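Teaching by hand: towel week at Skametti

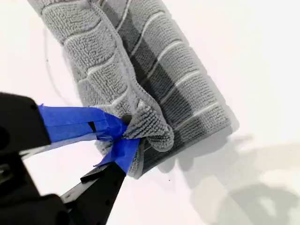

A reader going by Drakano wrote in after my last post to ask why I still drive the arm remotely when I could just grab it and move it through the fold. Fair question. I did it that way for most of November. Guiding by hand is faster to learn, but my own arm kept getting into the camera view, and the recordings were no good for training.

So now I sit at the controller and do every fold from there. One fold is one recording. We are at 3,387 recordings for the towel task, and 11 more went in this morning before coffee.

Corners are the slow part. I come in low, close on the corner, wait a beat, then lift. If I rush the close, the policy learns to rush it too — I had to throw out 7 recordings for that last month.

Blue tape on the fingertips wears out and I replace it when it starts to peel. Harms makes rubber pads that would fit, and I have a set on order.

Next up is the same fold with 3 different starting positions. After that the arm goes to the Tronthorpe office and I start over on pillowcases.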